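드랄텔, 공용 탕비실 정리 안내서 '한 칸의 자리' 공개… 종이컵 한 줄에서 시작한 사무실 정돈

공유 132 댓글 4

사무 공간 정리 서비스를 운영하는 드랄텔(Draltell)은 18/05/2018 공용 탕비실과 음료 코너를 위한 정리 안내서 '한 칸의 자리'를 공개했다. 안내서는 인쇄본과 전자 문서 두 가지로 나오며, 전자 문서는 드랄텔 고객이 아니어도 무료로 받아 볼 수 있다.

이번 안내서는 드랄텔이 지난해 10월부터 입주 사무실 59곳의 탕비실을 찾아다니며 모은 기록을 바탕으로 만들어졌다. 컵과 스틱 커피, 티백, 설탕, 휴지, 행주처럼 매일 손이 가지만 제자리가 정해져 있지 않은 물건들이 주인공이다. 커피 머신이나 정수기를 새로 들이는 이야기는 한 줄도 없다. 이미 가지고 있는 물건을 어디에, 어떤 방향으로, 얼마나 꺼내 둘지를 다룬다.

안내서 집필을 이끈 커스틴 모리슨(Kirstin Morrison) 공간기획팀장은 "탕비실 사진을 한 장씩 넘겨 보는 동안 팀원들이 정말 신이 났다. 사무실마다 컵을 두는 방법이 이렇게 다를 줄 몰랐다"며 "서랍에 눕혀 두는 곳, 봉지째 걸어 두는 곳, 정수기 위에 올려 두는 곳까지 다 이유가 있었고, 그중에 따라 하고 싶은 방법도 많았다"고 말했다.

안내서는 모두 네 장으로 나뉜다. 첫 장은 컵, 둘째 장은 마실 것과 단것, 셋째 장은 닦는 물건, 마지막 장은 쓰레기와 분리배출을 다룬다. 장마다 작은 탁자 하나를 기준으로 한 배치 그림이 들어 있고, 탕비실이 따로 없는 곳을 위해 회의실 구석이나 복도 끝 선반에 맞춘 배치도 실었다.

가장 공을 들인 부분은 첫 장이다. 방문한 사무실에서 가장 자주 들은 불만이 컵에 관한 것이었다. 뜯어 놓은 비닐봉지에서 컵이 굴러 나오고, 두 개가 한꺼번에 빠지고, 누가 어디를 만졌는지 알 수 없다는 이야기가 반복됐다. 드랄텔은 컵 자리를 고를 때 높이, 방향, 받침을 차례로 살펴보라고 권한다.

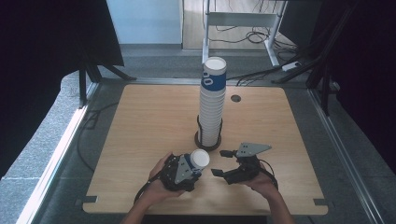

컵 장에서 제안하는 기본 배치는 탁자 위에 컵 자리를 딱 한 곳만 두는 것이다. 봉지에서 꺼낸 종이컵은 입이 닿는 쪽이 아래로 가도록 엎어서 한 줄로 포개고, 줄의 밑동을 잡아 주는 받침에 세운다. 둥근 바닥판에 가는 검은색 살을 둘러 세운 컵꽂이라면 흰 컵을 높이 쌓아도 밑동이 살 안에 들어가고, 옆이 트여 있어 컵이 얼마나 남았는지도 금방 보인다. 탁자에 전선을 빼는 둥근 구멍이 뚫려 있다면 컵꽂이가 그 구멍을 덮지 않게 놓는다. 나중에 전기 주전자를 들여놓을 때 컵 자리를 통째로 옮기지 않아도 된다. 앞쪽에는 두 손이 편히 드나들 만큼 나무판을 비워 두고, 스틱 커피나 설탕 통은 그 자리에 올리지 않는다.

높이에 대해서도 구체적인 조언이 실렸다. 컵을 꺼낼 때 팔꿈치를 어깨 위로 들지 않아도 되는 높이가 알맞고, 선반 위에 컵꽂이를 올릴 때는 줄을 짧게 유지하는 편이 좋다. 줄이 줄어들면 밑에 끼워 넣지 말고, 남은 컵을 들어낸 뒤 새 컵을 먼저 세우고 그 위에 남은 컵을 얹는다. 먼저 꺼내 둔 컵이 먼저 나가게 하는 방법이다.

둘째 장과 셋째 장에는 현장에서 얻은 요령이 빼곡하다. 티백은 상자째 세우되 뚜껑을 안으로 접어 넣고, 설탕은 마른 숟가락이 닿는 거리에만 둔다. 행주는 컵과 같은 판 위에 놓지 않는다. 물기를 닦는 행주와 탁자를 닦는 행주는 색으로 구분하고, 걸어 둘 고리도 따로 마련한다. 접은 휴지 묶음은 정수기 반대편에 두는 배치가 여러 사무실에서 좋은 반응을 얻었다.

컵 보관 용품을 만드는 플릴텍스(Fliltex)의 나디라 시만준탁(Nadhirah Simanjuntak) 제품 담당은 초고를 읽고 의견을 보탠 사람 가운데 하나다. 그는 "컵꽂이를 파는 입장에서 말하자면, 컵꽂이를 사기 전에 탁자부터 한번 치워 보라는 문장이 제일 마음에 들었다"며 "자리가 정해지면 어떤 크기가 필요한지 저절로 보인다"고 했다.

안내서를 먼저 써 본 곳도 있다. 설계 사무소 거스리(Guthrie)는 두 층의 음료 코너를 안내서대로 다시 꾸몄다. 총무를 맡은 스카이 러더퍼드(Skye Rutherford)는 "점심시간 뒤에 컵 봉지를 찾아 서랍을 전부 열던 일이 없어져서 정말 반갑다. 주문도 편해졌다. 예전에는 컵을 800개씩 사 놓고도 어디 있는지 몰라 또 샀는데, 지금은 300개면 다음 주문 때까지 넉넉하다"고 전했다. 러더퍼드는 설탕 통 자리만은 아직 층마다 의견이 갈린다고 덧붙였다.

인쇄본은 드랄텔 방문 상담을 신청한 사무실에 한 부씩 전달되며, 탕비실 문 안쪽에 붙일 수 있는 한 장짜리 배치표가 함께 들어 있다. 배치표에는 빈칸을 남겨 두어 사무실마다 물건 이름을 직접 적어 넣을 수 있다. 다회용 컵을 쓰는 곳을 위한 건조대 배치표도 같은 크기로 제공한다.

드랄텔은 다음 안내서의 주제로 우편물과 택배 자리를 준비하고 있다. 공동 사무 공간 프룬두라(Prundura)의 안내 데스크에서 첫 기록을 시작했으며, 택배 상자가 쌓이는 자리로 고민하는 사무실의 제보도 받는다. 보내 준 사진은 동의를 얻은 경우에만 안내서에 싣는다.

문의: 드랄텔 홍보 담당 애그니스 모리슨(Agnes Morrison)

공유 132 | 댓글 4

댓글

탕비실옆자리
컵을 엎어 두는 게 맞았군요. 우리 회사는 바로 세워 두는 파와 엎어 두는 파가 늘 다퉜는데 이 글 단톡방에 올렸습니다!

Jean Baxter
전자 문서 받아서 읽었습니다. 셋째 장 행주 부분이 제일 도움이 됐어요. 색 구분은 바로 해 보려고요. 혹시 배치표만 따로 받을 수도 있나요?

물한잔
컵 크기가 두 가지면 컵꽂이도 두 개 놓아야 하나요? 저희는 작은 컵이랑 큰 컵을 같이 써서요.

총무3년차
택배 편 기다립니다. 저희는 복도 절반이 상자예요.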